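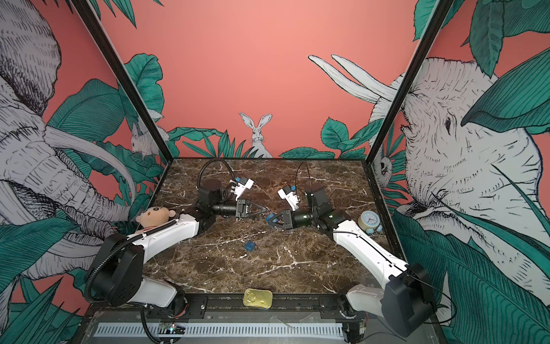
Tegwen Humphreys asked, at the close of the May session, why a machine that can weld a car door all night still cannot be trusted to clear a breakfast table. Her question is the subject of these notes, and students are asked to keep it in mind through the readings that follow.

Home | Course Outline | Lecture Notes | Readings | Assignments | Contact

Automation and Everyday Work
Lecture Notes, Unit 5: Can Machines Do the Chores Yet?

1. Purpose of the unit

The earlier units dealt with machines that repeat one motion in one place. This unit considers work of a different kind: picking up, putting away, wiping, folding, sorting and handing over. Such tasks are found in kitchens and bedrooms, and also on packing benches and in stockrooms. They are usually described as simple. The unit asks whether they are simple for a machine, and what evidence would allow us to say so.

By the end of the unit students should be able to separate a chore into its component actions, state which of these a present-day two-armed machine can be expected to perform, and read a published success rate with proper caution.

2. What is meant by a chore

For the purposes of this course, a chore is a task that a person would carry out without written instructions, in a place that was not arranged for the purpose. Both halves of the definition matter. A packing line at a large plant may involve difficult movements, but the parts arrive in a known order and face a known way. A drawer of kitchen tools does not offer this help.

Consider tidying a tabletop on which there are a soft toy, a small block, an alarm clock and a shallow tin. A child of four can put these things in a box. The machine must first decide where each object begins and ends, including any that is partly hidden behind something else. It must then choose a grip. The block has flat, parallel sides and suits a pair of fingers very well. The clock has feet and a round face, and may tip if it is pushed before it is held. The tin lies low, so that the fingers have little height to close on. The toy gives way under pressure, and the amount by which it gives way cannot be known from its appearance alone.

Students sometimes object that a person has the same difficulties. This is true, but a person feels the object slip and corrects the grip within a fraction of a second. Many grippers in use today have only a limited sense of touch or none.

3. Why two arms

A single arm is sufficient for most picking and placing. Two arms become useful when one object has to be steadied while something is done to it – opening a tin with a ring pull is a good case, as is holding a bag open. They are also useful for passing an object from one side of a work surface to the other when neither arm can reach the whole of it.

The second arm brings costs of its own. The two must not strike each other, and the most useful working area is often the area they share. A handover also requires that one gripper let go only after the other has taken hold. If the release comes early the object falls; if it comes late the two arms pull against each other. Students should be able to explain why timing errors that would be harmless in a single arm become serious in a pair.

4. The Flamden exercise

The principal case for this unit is a teaching exercise carried out by the Flamden group, under the direction of Aisyah Lubis. Its aim was modest. A two-armed machine was given 6 household objects and asked to place each in a tray, first from a fixed starting layout and then from layouts it had not met before. The group recorded 337 attempts in all.

The results from the fixed layout were strong, and a reader who stopped there would conclude that the problem was close to being solved. With the objects moved, turned or placed partly behind one another, performance fell, and it fell unevenly. Hard objects with flat sides were hardly affected. Soft ones were affected a great deal. Nearly half of the recorded failures came from two objects, a cloth and a soft toy, and in most of these the machine closed its fingers in the right place but did not keep its hold while lifting.

Ms. Lubis draws a narrow conclusion, which the course endorses: the machine could tidy that table, with those objects, when a person was present to set things right after a failure. Whether that amounts to doing the chore depends upon how much the person's attention is worth.

5. The shop floor

The Westerberg and Wokar cases in the reader concern small workshops. At Westerberg, a machine was brought in to load small parts into trays. It was slower than the staff but could be left running through the lunch hour, and it was kept. At Wokar, a similar machine was asked to sort mixed returns. The goods came back in torn packaging, in every size, and the machine stopped so often to ask for help that it was moved to other duties.

The two machines were of the same general type. The difference lay in the work, and students should be prepared to describe that difference in the terms set out in section 2.

6. Reading a claim

When a report states that a machine can perform a household task, the following should be established before the claim is repeated in written work:

– how many attempts were made, and how many are reported
– whether the objects and their positions were known in advance
– whether a person was guiding the arms at the time
– what was counted as a success, and who counted it
– how long one attempt took
– what happened after a failure

A short film answers almost none of these. It may show a real ability, but it does not show how often that ability can be called upon.

7. Preparation for the seminar

Read the Losdale survey, chapters 2 and 5, and the Wokar case in full. Choose one chore from your own home or place of work and write a single page dividing it into separate actions. Mark those actions that require touch, those that require two hands, and those that depend on knowing where something is kept. Pages will be exchanged in the seminar, and each student will be asked to comment on another's division. Bring two printed copies.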